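NOTEBOOK – AUTOMATION EVALUATION
Entry: March, Thursday
Subject: Nokell sorting cell, supplier's simulation package, second review
Entered by: Essam Chraibi
Circulation: Hadside process group; copy to El Khatib (purchasing agents)

1. Purpose of this entry

The group has been asked to state whether the Nokell feeder and tray package should go forward to a paid trial at the Trusturska site. The supplier has provided the cell as a simulation, with the arm, the rotary feeder and the blue tray already placed, and has quoted for the physical kit on the same layout. No hardware has been received. All remarks below concern the simulated cell unless stated otherwise.

The quotation reference is 2866. It covers the feeder, the tray, the gripper fingers and the software licence. The arm is priced separately and may be left out if a site already holds a suitable one. El Khatib have asked that we do not discuss the arm price with the supplier until the technical review is closed.

2. Set-up

The package was installed on the workshop machine at 9.30. Installation followed the supplier's sheet except at the licence step, where the sheet refers to a menu that has since been renamed. The correct entry is under "Station", not under "Tools". Colleagues repeating the work should correct their own copy of the sheet.

The job as supplied deals with two colours of part, grey and orange-brown. The parts wait on the feeder against a straight divider, and the arm works between the feeder and the tray. Gravity and contact were left at the supplier's values for the whole session. The feeder speed was reduced before the first run, as agreed at the last meeting.

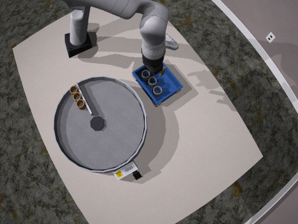
The rim of the feeder is low, and this is considered favourable for access. The wrist has to come down close to the divider when a part is resting near the wall, and a higher rim would limit the angles available. The supplier offers a taller rim as an option for lighter parts. It is not recommended for our use.

Tray position matters more than the documents suggest. The cell file allows the tray to be turned and moved freely, but the reach check is only carried out when the file is saved. A tray may therefore be dragged to a position the arm cannot serve, with no warning given until later. This has been reported to Nokell as a fault.

3. Runs

The long run was set to 1085 cycles and was left to complete over the lunch period. Two stoppages were logged. Both were recorded by the software as "part not presented", and in both cases the run was resumed from the operator panel without editing the program. The log does not say which part was being sought at the time. For a trial on real equipment that information would be necessary, and the supplier should be asked to add it.

A shorter run of 600 cycles was then made with the feeder speed restored to the supplier's value. No stoppage was logged. It would be unwise to draw a conclusion from one run at each speed, and both should be repeated by a second person before the figures are passed to El Khatib.

Views were saved from several camera positions in the course of the day. The positions are stored in the cell file and may be recalled by number. The low view across the table is the most useful for judging clearance between the gripper and the rim. The high view is better for checking the line of the divider. 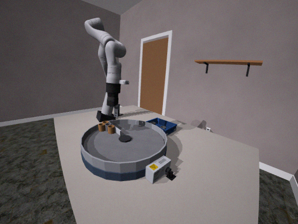 4. Points for the supplier

– Parts tend to be treated as one group when they stand close together on the feeder. The manual describes a "spread" routine but does not explain when it is called. A written explanation is requested.

– The control box is modelled at the front right of the feeder. At Trusturska the cable duct would enter on the opposite side. Nokell should confirm whether the box can be moved and whether this alters the price.

– The warning label and barcode on the box are reproduced in the model, but the small printing beneath cannot be read at any zoom. A legible drawing of the rating plate is required for the site file.

– Training is quoted as a single visit. Our practice is to ask for a second visit after the first month of use.

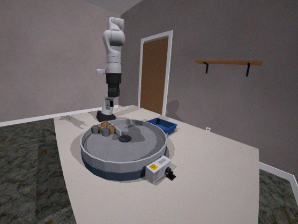

Notebook 2, page 41

5. Assessment

The package is well prepared and the model is easy to work with. The software responds promptly, and a colleague with no previous experience of it was able to start a run from the written instructions after the menu name had been corrected. The weakness lies in the logging, which is too brief to support fault-finding by our own staff.

The recommendation at this stage is to proceed to a trial on condition that the log is improved and the position of the control box is settled in writing. The taller rim should be struck from the quotation.

6. Actions

E. Chraibi to send the points in section 4 to Nokell and to file the reply with this entry.
Process group to repeat both runs with the cell file unchanged.
El Khatib to hold the quotation open until the reply is received.

The cell file is on the shared drive under Hadside / Evaluations. Please work from a copy.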